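Gremier Collects Used Boxes for Fall Mailing

Sep 6, 2019

Gremier is asking residents to save their sturdy cardboard boxes for the fall mailing. The shop sent out 1,031 parcels last year and bought new cartons for most of them.

Boxes with lids and the original packing still inside are the most useful, said Veronika Pichler, who runs the packing table.
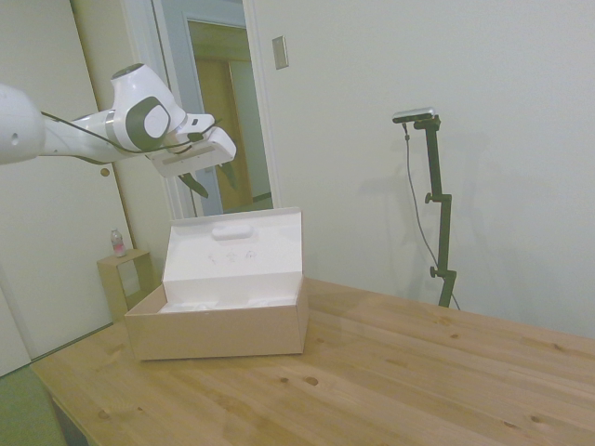 Boxes should be clean and no more than 30 inches long. Old address labels should be peeled off or covered. Anyone bringing more than 15 boxes is asked to call first.

Molded foam is welcome too. Rigoberto Galindo cuts it down to fit smaller items, and leaves it whole when a box can be sent out again as it is.

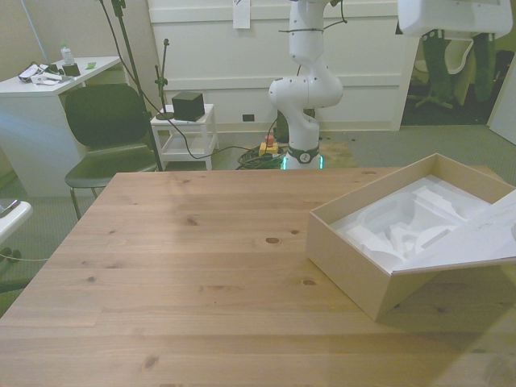 Where to Bring Them

Boxes can be left at the side door on Umovora Street until the end of the month.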